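Teaching an arm to put computers back together

Shona Nisbet has a burn scar on one thumb from a soldering iron and a drawer full of screws she refuses to sort. She spent nine years repairing office machines before she joined Ifans, a small firm in Hamilton, Ontario, where she now leads the group that records demonstrations for a robot arm. The arm is meant to learn jobs on old desktop and server hardware: seating memory, plugging in cables, fitting cards.

I met her at the bench in May. The group had recorded 300 demonstrations of its first task, and she was not happy with all of them.

"We kept 68 from the first lot that I would call good," she said. "The rest were usable for some things. A person was steering and you could tell they were bored. If you are bored you get sloppy, and the model learns sloppy."

Each demonstration is one run at one task, steered by a person from start to finish. Joint positions are saved along with video from a fixed camera at the workspace. Gwenaël Lacroix does most of the steering. He came from a dental lab, where he made crowns, and says the work feels familiar.

"You move less than you think you need to," he said. "New people come in fast and then stop dead over the slot. I try to slow down early. It looks dull on video but the data is smoother."

The group works on used machines bought from a recycler. I asked Nisbet why they didn't start with something tidier, such as a bare board on a plate.

"We did start there. It went well and it taught us very little," she said. "In a real case you have walls, you have a drive cage on one side and wires hanging over everything. The arm has to come in from above and there is only so much room. So we put the whole case on the bench and left the cables where they were."
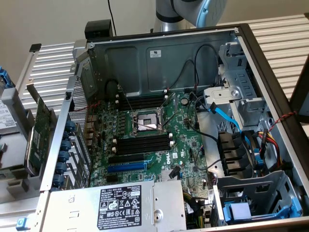

What goes wrong

Cables are the main trouble. A memory slot stays in one place for the whole run, but a wire moves when it is touched and does not go back to where it was. Barış Polat, who trains the models, said the early versions treated every cable as if it were fixed.

"It would learn a path past the wire, and then the wire would be a bit to the left and it had no idea," Polat said. "We asked for more variety. Gwenaël now shifts the cables by hand before each run. He hates it."

Lacroix said he does not hate it but would like it written into the schedule, as it takes as long as the run itself.

Colour has been another problem. Plastic parts on many office machines are bright so that a technician can find what is meant to be pulled or pressed. One model trained on a single make of computer started heading for anything blue. Polat fixed some of this by changing the colours in the training video, and the rest by getting Nisbet to buy other makes.

Failed runs are kept too. At first they were deleted at the end of the day. Cheuk-hei Hung, who looks after the storage and labelling, asked for that to stop.

"I wanted the ones where the person misses and then recovers," Hung said. "Those are the most useful thing we have. If you only show it perfect runs, it has never seen how to get out of trouble."

Hung labels each run by task, operator and result, and adds a note in ordinary language. A second person checks every label. The two agreed on 99 of the last hundred they went over, and the odd one out was a memory stick that had gone in at one end only.

How long it takes

A good session is 16 runs. Nisbet stops people after that, even if they want to keep going. She has looked at the later runs from longer sessions and says the grip gets heavier and the pauses get longer.

I asked whether she thought the arm would replace the job she used to do. She took a while to answer.

"Parts of it, maybe. Pulling memory out of a whole pallet of machines is not a job I miss," she said. "Finding out why one of them won't boot is different, and we aren't recording that."

The next task on the list is plugging in drive cables. Lacroix has tried it a few times and wants a different set of fingertips before he does any more. Nisbet has ordered two kinds.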